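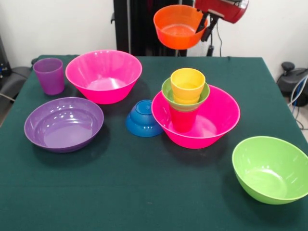 What an open day owes its visitors

Wednesday 2024-12-04

The robotics hall at Brillach opened its doors to the public in September, and 1,849 people came through over 2 days. That is a considerable attendance for a building on the edge of an industrial estate, and those who organised it are entitled to be pleased. Undwood, which runs the hall, has since published a short report on the event. The report speaks of public confidence and of the need to bring people closer to the machines that will one day work beside them. I attended on the second day, and I wish to argue that the event deserved a better report than the one it has been given.

Visitors were taken round in groups of 12. There was a welcome in the foyer, a film, a walk past the older welding cells, and then the part that most had come for, in which a robot arm was set to work among plastic tableware. The film was the weakest element. It showed a kitchen of the future in which everything was put away by the time the music ended. I do not know what this was intended to teach. It certainly made the next room look slow, and I heard several people say so as they went in.

The next room was slow, and it was by a good distance the most useful thing on the programme. The task of handling bowls and cups is one that any child of four can attempt. Everyone in the group knew what the job was and could judge for themselves how it was going. A welding cell does not offer that. It throws sparks behind a screen, the visitor is told that the seam is sound, and the visitor has no means of disagreeing.

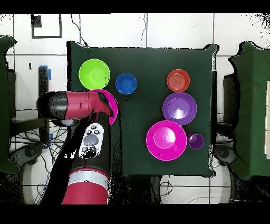 The demonstration table at Brillach, with the arm over its left side.

With a bowl, the public is the expert. We know that a shallow dish is awkward to pick up from a flat surface, that a cup inside another cup may bring its neighbour along, and that a bowl lying upside down has to be treated differently from one standing the right way up. Watching an arm approach these small problems, one begins to ask sensible questions. Which edge will it choose? How does it know where the rim is? What happens if somebody moves the dish while it is on its way? These were the questions put in my group, and they were better than anything suggested on the printed card we had been handed at the door.

The answers were less satisfactory. The member of staff on duty was courteous and clearly knew the equipment, but had been asked to keep to a script prepared by Pfeiffer, the firm engaged to manage the day. When a visitor asked how often the arm dropped things, the reply was that performance was improving all the time. That may well be true. It is no answer to the question. A figure would have been welcome, even a poor one, provided that we were told how many attempts it was based on and whether the dishes had been laid out in the same places each time.

It may be objected that an open day is a form of hospitality and should not be treated as an inquiry. I accept the point up to a limit. Families had come, some from a long way off, and it would be unkind to greet them with tables of results. But Undwood's own report claims that the event raised public understanding, and it supports the claim with 200 feedback forms, on which visitors were asked whether they had enjoyed themselves. Enjoyment and understanding are separate matters. If the second is to be claimed, the second should be asked about.

There is a further consideration — the hall is supported in part by public money, and its next programme, Zistar, is to deal with robots in care homes. The people who came in September are the same people who will be asked in a few years whether they are content to have such a machine in the room with a parent. They will need to know what it does well, what it does badly, and who is standing by when it does the latter. A demonstration in which failure is politely left out of the conversation does not prepare them for that decision. It may make them more suspicious later on, when they meet the failures without warning.

I would therefore propose some modest changes for next year. The film should be dropped, or moved to the end. Staff should be released from the script and trusted to answer in their own words. A board by the table should record each attempt and its result, in chalk if need be, so that a group arriving in the afternoon can see how the morning went. Visitors might also be allowed to set out the dishes themselves between runs, under supervision and with the arm switched off. It would cost very little and would settle, more quickly than any leaflet, the suspicion that the whole thing has been arranged in advance.

Undwood has invited comments on its report until the end of the year. Mine have been sent in the form above, with a request that the feedback form be rewritten before the doors open again.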